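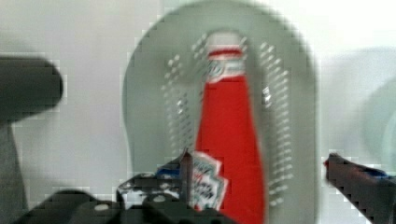
Marlene Kramer wrote:
I would not add any sugar before the plums are soft. With sugar in the pot from the beginning they catch on the bottom much sooner, and then you taste it in every jar.

Čestmír Murín
Posts: 193
January 29, 2023

Thank you, Marlene. This was also how my grandmother made plum butter, but she had a copper pot and a whole day. I have frozen plums from last fall, a steel pot with a thick bottom, and one free evening. My question was more about the end: how do you know it is ready? Mine looked thick when it was hot, and the next morning there was a ring of water on the top of each jar.

Liam Keogh
The ring means you stopped too soon. Drag a spoon across the bottom of the pot. If the line closes right away, keep going. Frozen plums let out a lot of juice, so it's a longer job than with fresh ones. I drain mine in a sieve first and boil the juice down on its own. 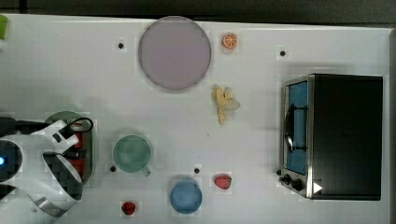

Round plate, orange slice and banana

Gudrun Buschmann
I must disagree with the draining. The best flavor is in this juice, and if you boil it separately it becomes sharp and a little bitter. Put everything in one wide pot, lid off, and be patient. Wide is more important than thick.

Liam Keogh
Never had it bitter, Gudrun. What plums do you use?

Gudrun Buschmann
The small blue ones, from a stand on the road to Urnside. They are quite sour in the skin, so maybe this explains it. With sweet plums I have no experience.

Sunee Klinhom
Can I ask about the amount of sugar? My recipe says 1000 g of plums and 50 g of sugar. My neighbor in Dukorthorpe says this is too little and it will mold. I would like it not very sweet, for filling dumplings.

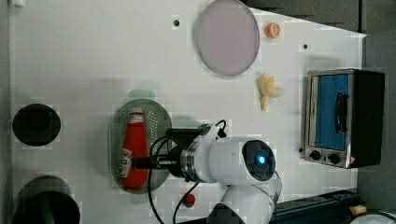
Ketchup bottle in a metal colander

Marlene Kramer
Your neighbor has a point if the jars stand in a warm kitchen. With so little sugar I keep mine in the freezer, in small tubs, and one open tub in the fridge. For dumplings you don't need a nice jar anyway.

Čestmír Murín
We used no sugar at all at home – only very ripe plums – and it was kept in a cold pantry. But it was cooked until it was nearly black and you could cut it with a knife. I would not try this with the thin one I made last week. That one is already in the freezer.

Sunee Klinhom
OK, freezer then. And spices? I bought star anise from Antoniadis but I am afraid it will be too strong.

Liam Keogh
One star for a full pot, and fish it out after the first half hour. Or leave it out, plums don't need help.

Gudrun Buschmann
On this we agree. A little cinnamon at Christmas, otherwise nothing.

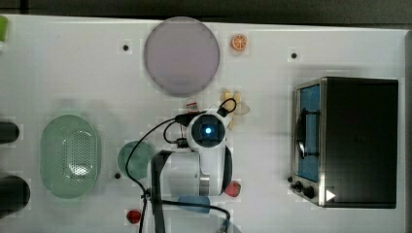

Plate and toaster oven, from above

Čestmír Murín
I cooked the second batch last night with the lid off, juice and all, in the wide Tunon pan that I normally use for goulash. It took two hours longer than I planned. The spoon line stays open now and there is no water ring this morning. The color is more brown than I remember, and I don't know if it is the plums or the pan.

Marlene Kramer
Probably the plums. Frozen ones go brown with me too, and the taste is the same. Did you peel them?

Čestmír Murín
No, I put it through the food mill when the skins were soft. Some small pieces are left. My son complains, I like them.

Sunee Klinhom
I will make mine in March when I empty the freezer. Does anybody leave the stones in while cooking?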